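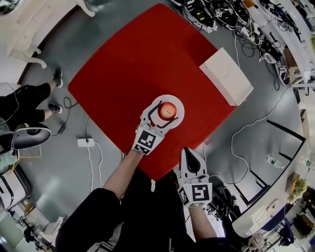

Burgess-type fossil loans and public display: proposed changes at the Tevari Collection

Members' Forum > Palaeontology > Access and Display

mbeki_m (Moderator)
Members will have received the notice concerning the Tevari Collection's draft display policy. Under the draft, the Cambrian and Ordovician slabs presently shown in the Wunness Gallery would be withdrawn to the study store, and resin casts would be placed on view in their stead. The originals would remain available to registered researchers on written application. Comments close on 24th October. Posters are asked to confine themselves to the policy and to identify any professional interest they may have.
Mortimer Mbeki

q_ngau
I declare that I prepared several of the trilobite specimens under contract and have no current engagement with the Collection.

I support the draft in principle. The pyritised material in the west cases has been deteriorating for years. Members who have visited over a long period will have noticed the pale bloom along the margins of the larger slab. Relative humidity in that gallery has been recorded as high as 69 per cent, and pyrite oxidation at that level is to be expected. A cast does not decay, and a competent one preserves the surface relief to a standard suitable for general viewing.
Qistina Ngau

crinoid_west
The previous post establishes a case for moving the pyritised specimens. It does not establish a case for moving the remainder. The crinoids are calcite in limestone and have no pyrite problem of which I am aware. I would ask the moderator whether the draft distinguishes between the two, as my reading of section 4 is that it does not.

mbeki_m (Moderator)
Section 4 refers to "all Lower Palaeozoic material presently on open display". No distinction is drawn by mineralogy. I have forwarded the question to the Collection.

Darwish_Lapidary
I wish to register an objection. The public travels to the Wunness Gallery to see fossils. My own interest in the field dates from a school visit during which I stood before the large eurypterid and was informed by the guide that it was the animal itself. Had it been a cast I doubt I should have remembered it. Museums across the country have replaced originals with replicas, and in my experience the labels disclosing the fact are set in very small type at ankle height.

n_twal
With respect to the preceding poster, the eurypterid in the Wunness Gallery has been a cast since the gallery reopened. The original is in drawer storage and I have examined it there. The label is at the left of the case.

Darwish_Lapidary
I am obliged to Ms Twal for the correction. I would observe that my visit preceded the reopening. I would also observe that I have returned on four occasions since and did not see the label, which rather supports my second point.

n_twal
That is fair. I would support a minimum type size for such labels and would be content to see it added to the draft. "Cast" should appear on the first line, beside the name of the animal, in the same colour and weight.
Noura Twal

r_qaisi
I should like to raise the matter of cost. The notice gives a figure of $900 for each cast, inclusive of moulding and hand colouring, and lists 40 specimens for replacement. That is $36,000 before any work on the study store. A properly sealed case with buffered silica gel would, I submit, serve the vulnerable slabs adequately and leave the public display intact. Has a quotation been sought for microclimate cases?
Rami Qaisi

q_ngau
Sealed cases were trialled on two of the slabs. The seals were satisfactory. The gel requires regular reconditioning, and this was not kept up after the trial period. I do not say this as a criticism of the staff, who are few. Any solution that depends on a maintenance schedule should be costed with the labour included. I would also caution against repeated moulding of the crinoids. Silicone can lift loose plates from the calyx if the surface has not been consolidated beforehand, and surface scanning with a printed replica would be preferable for those specimens, although the finish is inferior in my view.

crinoid_west
We are then in agreement that the crinoids ought not to be moulded. If they are neither at risk in the case nor safe in the mould, I cannot see the justification for including them.

r_qaisi
Seconded.

c_lazaridis
I write as a member who teaches stratigraphy at an introductory level. Researchers are well served by the draft. My students are not registered researchers, and a written application for a class of 13 is not practicable when the form asks for a statement of research purpose from each applicant. Nisura College formerly had a standing arrangement for bench sessions in December, which lapsed and was never renewed. I would withdraw my objection to the draft entirely if a teaching category were added to the access provisions.
Chrysanthi Lazaridis

Darwish_Lapidary
I would support Ms Lazaridis's amendment and maintain my objection in all other respects.

mbeki_m (Moderator)
The Collection has replied to the question on section 4. The wording was intended to cover the whole gallery for reasons of consistency in presentation, and the authors are prepared to consider a schedule listing specimens individually. Members wishing to propose exclusions should cite the accession number and state the matrix. The request for a teaching category has been passed on and a response is awaited.

crinoid_west
Consistency in presentation is a weak ground for removing sound specimens from view. I will submit accession numbers for the crinoids and for the two brachiopod slabs beside them. Could another member confirm the matrix of the smaller brachiopod slab? My notes say dolomitic siltstone, with a query.

q_ngau
Calcareous siltstone. There is a little pyrite on the reverse.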